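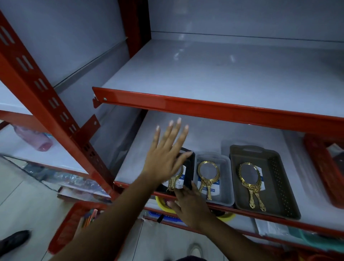
Why does a shelf-picking arm stop dead when it has a perfectly good grip on the tray? Usually the wrist sensor has read a load it wasn't expecting, and the controller would sooner halt than pull.

That was the short version I gave Clifford Lemieux on the phone. The long version took me most of a week.

The arm at the Helton shop is a Midow, running the Kwok gripper and whatever Brudanum were shipping as the control software in April. Its job is dull. It goes to a bay, takes hold of a tray by the front edge, draws it out, and passes it to the trolley. Small household goods, mostly light. It had been doing this without trouble until it started throwing fault 3119 on the middle shelves.

The manual says 3119 is "unexpected lateral load". Fine. But the log had a second code tucked in behind it, 1221, and that one only means the brake was released before the fingers had opened. So the arm would stop, somebody would press reset, and it would let its own weight drop a little while still holding the tray. The tray came down on the shelf beam and tipped. We lost one hand mirror that way. Glass on the floor, and Clifford's foot was not far from it.

I had assumed the sensor was bad and swapped it. Same fault the next morning. Then I swapped the cable, which I should have done first as it costs almost nothing. Same fault.

The cause was the tray settings. The trays on those shelves aren't all one size, and the software had one width stored for the lot. With a wide tray the gripper closed off centre, pulled at an angle, and the tray rubbed against its neighbour. The sensor was telling the truth the whole time.

I've put in separate widths and dropped the pull force limit to 6 newtons. I ran 40 pulls across the bay afterwards and had no 3119.

The reset is a different matter and I'm less happy about it. A reset button should not release a brake on an arm that is holding something — I don't care what the manual says. For now there's a card taped over it telling people to open the gripper by hand first and stand clear. Brudanum have the logs. They've said it will be looked at, with no date given.

If you run the same setup, search your logs for 1221 even if nothing has dropped yet. It doesn't show on the front panel.

Last updated: Fri 29 May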